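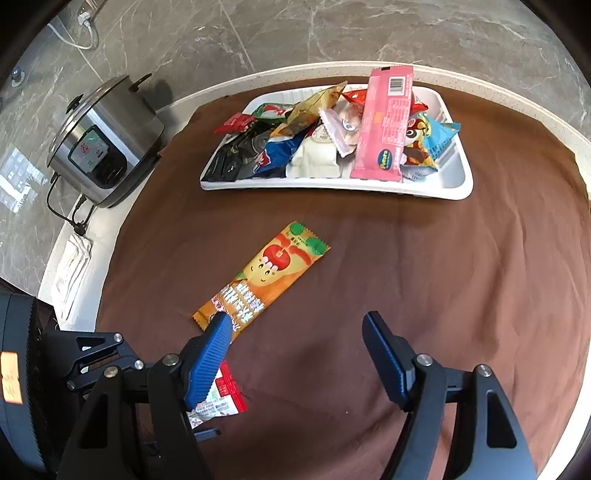
동네 소식란에 과자 얘기를 쓰게 될 줄은 몰랐는데, 이번 달은 이걸 안 쓰면 섭섭할 것 같아요. Jorkel 상가 2층에 있는 주민 사랑방에 5월부터 '간식 나눔 탁자'가 생겼거든요! 둥근 흰 탁자에 갈색 천을 깔고, 칸이 얕게 나뉜 하얀 플라스틱 쟁반에 낱개 포장 과자를 담아 두는 게 전부예요. 그런데 이게 은근히 인기라서 오후 네 시쯤 가면 탁자 둘레에 꼭 누가 서 있습니다.

시작은 Zhong 식품점이었어요. 상가 1층 모퉁이에서 중국 과자랑 차를 파는 그 가게 맞습니다. 봄에 매장 진열을 바꾸면서 낱개로 남은 과자를 사랑방에 한 상자 올려 보냈는데, 그게 모두 300개였대요. 처음에는 상자째 싱크대 옆에 놓여 있었고요. 상자 속에 손을 넣어 더듬더듬 고르는 게 영 불편하다는 말이 나오자 Jesameck 생활용품점에서 쟁반을 보태 줬고, 탁자는 원래 창고에서 화분 받침으로 쓰던 걸 닦아서 꺼냈습니다. (화분들은 지금 계단참으로 이사 갔어요. 물 주실 분은 그쪽으로 가시면 됩니다.)

저도 지난주에 구경하러 갔다가 한참을 못 나왔어요. 막대처럼 길쭉한 분홍색 포장은 쟁반 오른쪽에 우뚝 서 있고, 노란 포장, 초록색이랑 흰색이 섞인 포장, 하늘색 바탕에 만화 얼굴이 그려진 포장이 한데 모여 있으니 뭐부터 집어야 할지 모르겠더라고요. 제 눈을 제일 먼저 잡아끈 건 쟁반 밖에 나와 있던 주황색 봉지였어요. 하얀 이를 커다랗게 드러내고 웃는 캐릭터가 그려져 있는데, 표정이 어찌나 당당한지 저도 모르게 따라 웃었습니다. 한자를 못 읽으니 무슨 맛인지는 모르고요. 같이 간 이웃은 매운맛이라고 하고 저는 단맛이라고 우겼는데, 결국 뜯어 보지는 않았어요. 저녁 먹기 직전이었거든요.

방법은 간단합니다. 한 번 들를 때 하나씩 고르고, 집에 남는 낱개 과자가 있으면 쟁반에 채워 넣으면 돼요. 꼭 채워야 가져갈 수 있는 건 아니니까 빈손으로 오셔도 괜찮습니다. 다만 포장이 뜯어진 것, 날짜가 지난 것, 집에서 구운 것은 받지 않아요. 지난번에 누가 정성껏 구운 쿠키를 가져오셨다가 도로 들고 가셨는데, 옆에서 보던 제가 다 아쉬웠습니다. 초콜릿도 여름 동안은 쉬기로 했고요. 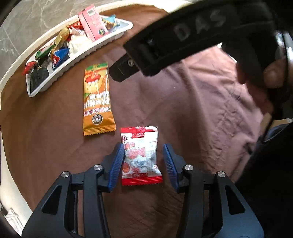 제가 개인적으로 마음에 든 건 하얀 바탕에 빨간 무늬가 들어간 작은 봉지예요. 위아래 끝이 빨갛고 쌍희(囍) 무늬가 있어서 꼭 잔칫집에서 받아 온 것 같은 기분이 나요. 어릴 때 결혼식에 다녀온 어른들 주머니에서 사탕이 나오면 그렇게 좋았는데, 그 생각이 나서 한동안 들여다봤습니다. 식품점에 물어보니 중국에서도 혼인 때 사탕을 나누는 풍습이 있다고 하네요. 그래서 이런 무늬가 들어간 포장이 흔하대요.

방명록도 한 권 놓여 있습니다. 이름 대신 먹어 본 과자 감상을 한 줄씩 쓰는 공책인데, 벌써 83줄이 적혔어요. "생각보다 짜요"부터 "이거 어디서 팔아요?"까지 별별 말이 다 있고, 아이 글씨로 "또 올게요"라고만 적힌 줄이 제일 많아요. 저는 "주황색 봉지 맛 아시는 분?"이라고 써 두고 왔는데 아직 답이 없습니다. 아시는 분은 꼭 좀 적어 주세요!

바라는 점도 하나 있어요. 쟁반이 하나라 과자가 몰릴 때는 탁자 위까지 흘러나오거든요. 작은 봉지는 천 위에 따로 늘어놓으면 고르기 편하긴 한데, 그래도 나지막한 바구니가 하나쯤 더 있으면 좋겠습니다. 집에 안 쓰는 게 있으면 사랑방 문 안쪽 선반에 두고 가시면 돼요. 그리고 빈 포장지는 탁자에 두지 말고 복도 분리수거함에 넣어 주세요. 갈색 천은 빨래를 자주 하기가 번거로워서 부스러기도 털고 가 주시면 고맙겠습니다.

다음 달에는 Zastham 마을 장터 날에 맞춰 탁자를 1층 현관 앞으로 내려 놓는다고 합니다. 그날만큼은 차도 같이 나오고, 과자를 바꿔 먹고 싶은 분은 각자 가져온 걸 펼쳐 놓아도 된대요. 저는 찬장에 묵혀 둔 깨강정을 들고 갈 생각이에요. 낱개 포장이라 규칙에도 맞고요.

사랑방은 오전 열 시에 열고 저녁 7시에 닫습니다. 431번 버스를 타고 Jorkel 상가 앞에서 내려 약국 옆 계단으로 올라오시면 됩니다. 엘리베이터는 건물 뒤쪽에 있으니 유모차나 휠체어로 오시는 분은 주차장 쪽 문을 이용해 주세요.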